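Stosus Deals: where we are after the first stretch
September 2022

Hi Jaqueline,

You asked for a written update before the next payment goes out, so get a coffee, I've got plenty to tell you! I'll take the site first, then the members, then the money.

The price tracker

When Beltrán signed on to back us in March, we had a homemade list of prices that I updated by hand every night. We now follow 553 products on Ganditz and Lurkau, mostly kitchen stuff, small electronics and bedding, and the tracker checks each one every morning before I'm even up. Trí Hầu built the whole thing and I still don't fully understand it, but I do know I'm sleeping more.

What shoppers see is simple. You look up a blender or a set of pans and you get today's price, the lowest price we've logged, and the date we logged it. If a store says "was $80" and we've never once seen it at $80, we say so right on the page. People love that part (I get emails about it, some of them in all caps).

During the Lurkau summer sale we put 134 "lightning" offers through the checker. Trí posted the results the same night, with every item listed, and the store hasn't complained. I was a little nervous about that one.

The kitchen pages are still our busiest, and it's the cheap little things that get people going. A fancy stand mixer gets a look and a sigh. An ice cube tray with a lid at a couple of dollars off gets shared with somebody's sister, and then she signs up too.

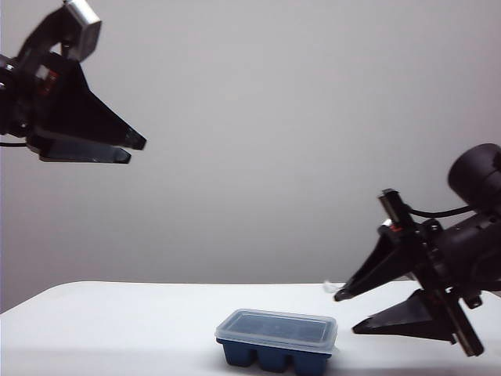
Members and the newsletter

The trial is going okay. We offered a free month of the paid plan, the one with instant alerts, and 300 people took it. A bunch of them forgot they'd signed up, so we now send a reminder 7 days before the card gets charged. You and I went back and forth on this. I know it costs us some renewals, and I'd still rather have it. I've been caught by enough "free" trials myself to know how that feels!

The newsletter moved from daily to twice a week. Fewer people unsubscribe, and I have time to check that a deal is still live before I hit send. One coupon in the back-to-school issue had expired by lunchtime and I heard about it for days.

What went wrong

Shipping costs. Our tracker reads the item price only, so a few Ganditz sellers looked like bargains when they were charging a fortune for delivery. Trí has a fix half done. Until it's in, I'm adding a note by hand to the worst ones, and I won't pretend I catch them all.

The phone app is also behind. We planned on having something for you to try by now and we don't. The alerts work, the search doesn't, and I don't want to show it to you like that.

Money

Hosting came in under what we'd planned, and the writing budget is right on track. App design ran over, which I warned you about on the phone. I'd like to move what we saved on hosting across to cover it, if you're fine with that. The spreadsheet is attached to the email, with the app lines on the second tab.

Before the holiday sales start I want shipping fixed and the app search working, in that order. Can you let me know about the hosting money this week? Trí needs to book the designer.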